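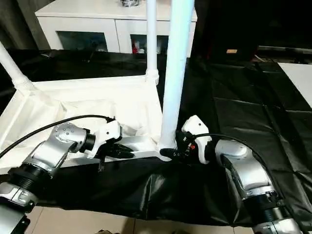

Roy fabric-panel frame, white

The Roy is a light tube frame with a fabric panel fitted across the lower part. The tubes, the corner connectors and the fabric are all white. It is sold by Aravow as a flat pack and goes together by hand, without glue.

People buy it for play corners, reading corners, craft stalls and school displays. It is meant for indoor use. You can stand it outside on a dry, still day, but it has no pegs or guy lines and should come in at night.

Price and stock

£38 including VAT
Product code 717
In stock at Kesthorpe
Order before 4 pm for posting the next working day
Collection from the Kesthorpe counter by arrangement

What you get

Frame tubes, in a cloth bag
Corner connectors
Fabric panel
Printed instruction sheet

Putting it together

Lay everything out on a clear floor before you start. A rug is fine, but a hard floor makes it easier to see whether the base is sitting level.

Push the base bars into their connectors first. Each tube should go in up to the shoulder. If one is stiff, twist it as you push and keep your hand close to the joint. Don't use a hammer.

Put the panel on while the frame is still low and easy to reach. Start at one bottom corner and work along. The fabric will look creased when it comes out of the bag and most of this drops out over a few days. If you want it smooth straight away, iron it on a cool setting before fitting.

Add the uprights and the sloping tubes last. One person can do this, but a second pair of hands is useful for holding a corner down while you fit the tube opposite. Stand the frame up, check every joint again and move it to where you want it.

To move it later, hold it by the base bars. Lifting by a single upright can pull the tube out of its connector.

Care

Take the panel off and wash it at 30 degrees with other white things. Line dry. Do not tumble dry, as the fabric may shrink and will then be hard to get back on. Wipe the tubes with a damp cloth and a little washing-up liquid. Avoid scouring pads, which leave grey marks on the white finish.

Safety

Keep the frame away from heaters, candles and open fires. It is not a climbing frame and will not take a child's weight. Check the joints weekly if it is used in a nursery or classroom. Stop using it if a connector has split.

Spares

Connectors and panels can be bought separately. Single tubes can be ordered too, but please tell us which position the tube goes in, as the lengths differ. Panels from the older Plirham frame do not fit the Roy.

Delivery and returns

Postage is £4 to any mainland UK address. Unused frames can be sent back within the returns period shown on your receipt. Please keep the cloth bag, as we can't take a frame back without it.

For school and nursery orders, write to Sumaiya Munshi at the Kesthorpe office. Questions about spares go to Sumaiya Nanayakkara. The office is closed on Tuesday afternoons.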